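Fosanix Draught Strip - kitchen cupboard and larder door range

Back in stock from Friday. Both lengths, white and brown. Grey is still on order, we'll put it up here when it lands.

What it is: a self-adhesive brush strip for cupboard doors, larder doors and the unit that sits against an outside wall and always feels colder than the rest of the kitchen. Sticks to the inside of the door edge. No screws. Trim with ordinary scissors.

Sold in 10 metre rolls or as a 986 mm cut piece for a single tall door. Pile height 7 mm. If your gap is bigger than that you want the Henham strip, different page, see under Doors and Hatches.

Getting it on

Clean the edge first. Washing up liquid and warm water, then dry it properly, then leave it alone for an hour. Most of the returns we get are strip that was stuck on over grease. Cupboards near the cooker are the worst for it, give those a second go with the cloth.

Measure the door, not the frame. Cut a touch long. Peel back a hand's width of the backing paper at a time and press as you go - if you peel the whole lot it will stick to itself and then to you.

Start at the hinge side. Corners: cut, don't bend. A bent corner lifts by the end of the week.

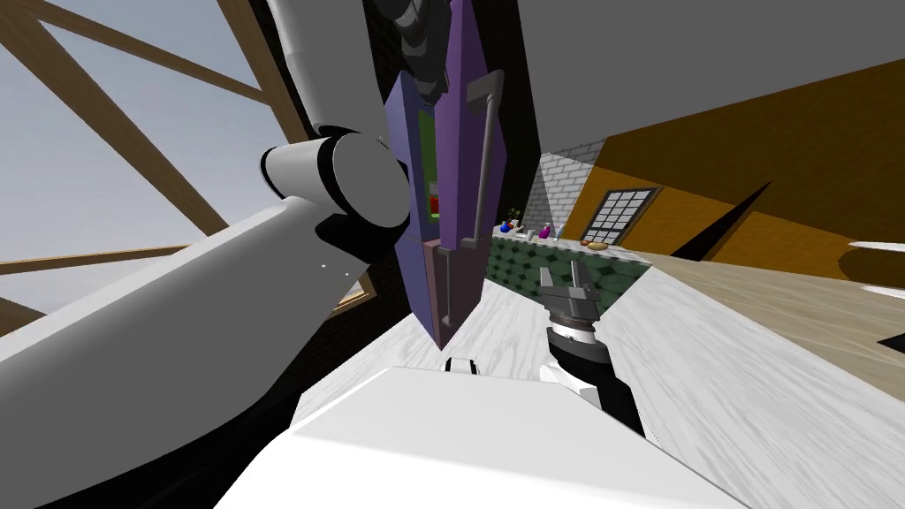 Leave the door shut overnight if you can. The glue takes a day to grab fully and it doesn't like being opened and closed forty times by people looking for biscuits.

Painted doors are fine once the paint has hardened. Fresh paint, wait until it's had a fortnight. Waxed or oiled wood is not fine, the strip will come away, use the pin-on version from Botha instead (code 113 in the paper catalogue, not on the website yet, ring us).

Taking it off

Warm it with a hairdryer, low setting, pull slowly. Anything left behind rubs off with a bit of cooking oil on kitchen paper. Wash the oil off after or the next strip won't hold.

Questions we get

Does it stop moths? It helps with the gap. It won't do anything about the ones already in the flour.

Will it stop the door closing? Only if the gap is very tight. Slip a piece of card in, if the card drags then go for the flat foam and not the brush.

Can it go on a fridge? No. Fridges have their own seal, get the right one from whoever made it.

Sliding doors? Yes but fit it to the fixed side.

Delivery and that

Goes out from the Tostodton shop, orders in by 2pm leave the same day. Rolls go as a small parcel, the cut pieces go in a tube so they might turn up seperately. Collection is free, side door, ring the bell.

Trade prices for five rolls and up, ask for Marthinus Van der Merwe. Anything about fitting or a wrong lenght sent out, Yutong Jia on the counter, mornings are best.

Returns within the month, unopened. We can't take back cut pieces once the backing is off.

Price list changes in March.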